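Against the one-line synopsis

Film catalogs have a data problem, and the synopsis field is the worst part of it. I index short and feature films for a regional archive, and in the past year I have worked through 1418 records inherited from the Lenihan database. In 435 of them the synopsis is a single sentence. In 122 the synopsis is the festival tagline, copied without change, including the exclamation point.

A tagline is written to sell a seat. A catalog synopsis is written so that a person who has not seen the film can decide whether to request the print. These are separate jobs and they need separate fields. Lenihan had one field, limited to 4000 characters, so length was never the obstacle. Habit was.

Take the entry for Flornero, a feature directed by Indrek Rätsep. The record reads: "A widower returns to the coast and must face his past." At least six other films in the same catalog could carry that sentence. It leaves out that the second half is set in a cannery, that the dialogue is in two languages, and that the last reel is almost silent. A programmer looking for films about factory work will not find it. A sound researcher will not find it either. 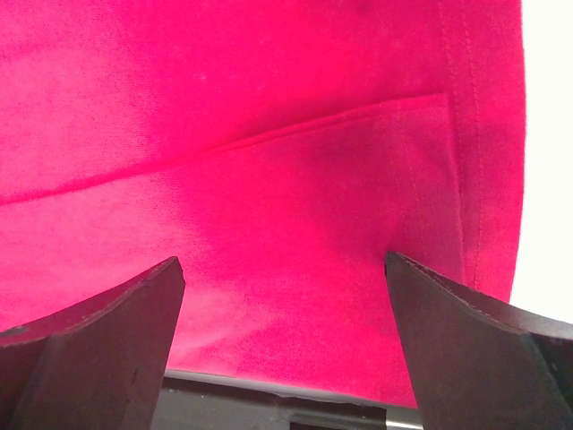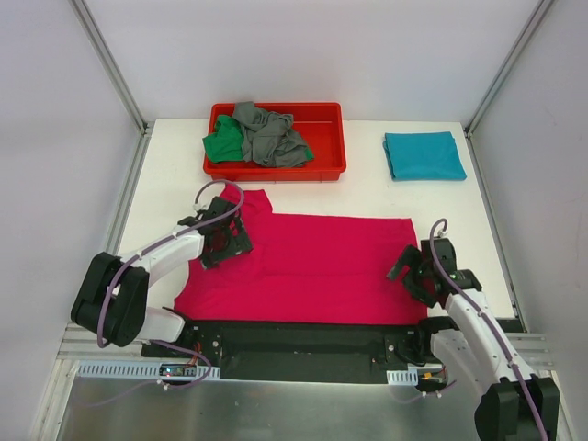
The usual defense is that a fuller synopsis spoils the film. I don't accept this for archive use. The reader of an archive record is doing research, and the ending is part of what the record should hold. If an archive also runs a public screening page, it can keep a short text there and leave the long one in the catalog. The Calleo system already allows this through two linked fields, though most of its users fill in only the first.

A second defense is cost. Writing a proper synopsis means watching the film from start to finish, and for a feature that takes most of a morning once notes are included. I agree that this is expensive. It is still cheaper than pulling the wrong print, shipping it, and inspecting it on return. Our own print of Drevon went out twice last December to people who wanted a different film with a similar description.

My proposal is modest. State the setting, the period, the main characters by name, the order of events, and the ending. Note the languages spoken. Mark any text taken from a press kit as such, with its source. Leave out "must face," "haunting," and "journey." Sign and date the entry, so that a later cataloger knows who watched the film and which version was on the table.

I have started with the 122 taglines.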